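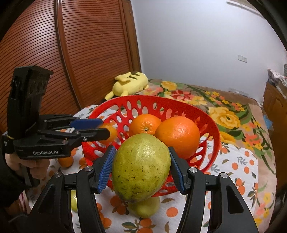

A large green fruit and oranges with a red plastic fruit basket

The fruit basket is one of the most useful and cheerful things a kitchen can own. It is an open container for keeping whole fruit within reach, and it comes in wire, cane, wood, pottery and, most commonly in modern homes, molded plastic.

Shape and openings

Plastic baskets are usually round or oval, with a smooth rim and sides that slope inward toward the base. The sides are often pierced with long, rounded holes, a wonderfully simple idea: air moves between the pieces, and the whole basket can be rinsed under the tap and left to drain. Bright colors are popular, and few go better with oranges than red!

The designer Eduardo Magalhães drew a much-loved oval model for the housewares firm Pisarus. It was 28 centimeters long, stood on 4 short feet and was sold in 2 colors. Collectors at the Curkthorpe household fair still hunt for the early ones, which have a slightly thicker rim.

Filling the basket

Large, heavy fruit such as pomelos and big mangoes go in first, with oranges and other firm citrus around them. Soft fruit belongs on top, where it won't be squashed. Oranges keep well at room temperature for a week or so, and longer in the refrigerator. Bananas, apples and ripe mangoes give off ethylene, a gas that speeds ripening in some of their neighbors, so many cooks give them a basket of their own (a fine excuse to buy a second one).

Care

Warm water and mild dish soap are enough for plastic. A soft brush reaches the edges of the holes, where juice tends to dry and stick.

See also: Colander; Fruit bowl; Citrus storage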